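Home | Kitchen | Storage | Workshop | Search

Portioning candy from open trays

Use one shallow tray per type. Stick candy and loose pieces should not share a tray: sticks bridge across each other and block a scoop. Line the tray only if the candy is unwrapped and the kitchen is above 25 °C.

Scoop. Stainless, one piece, no seam between bowl and handle. Hold it at the narrow part of the handle and enter the candy at a low angle. Level against the tray wall, not with a finger. For jelly types, wipe the bowl with a dry cloth every 24 portions – sugar film adds weight and throws off the count.

Lollipops. Do not scoop. Lift by the stick, two or three at a time, starting from the top of the pile. Narkida bulk bags run 592 g. Remove broken sticks when filling.

Cups and bowls. Keep them in a separate deep bin next to the trays. Wide mouths fill cleanly; narrow cups need a funnel.

Surface. Glossy counters show sugar dust late. Wipe toward the front edge, dry, then wipe again. Foil coins go on last, flat, after the counter is dry.

Dede Asante suggests rinsing scoops at 60 °C. Plain hot tap water has been adequate for us – dry before use. 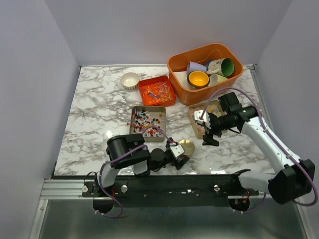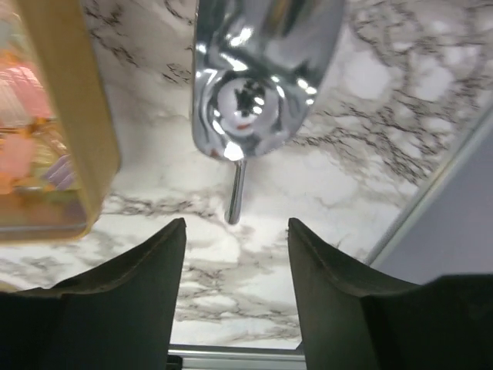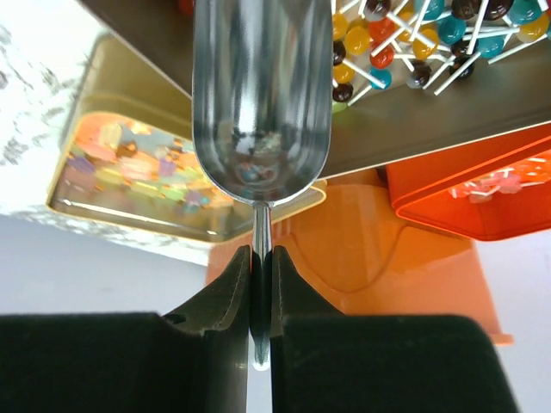
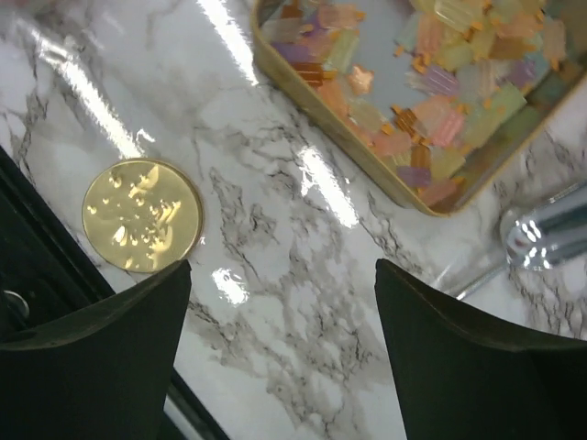 Candy portioning on a marble-pattern counter. Third picture: scoop held by the handle, bowl empty.

98 shares | 24 comments

Contact | © Folovus Home Notes | Back to top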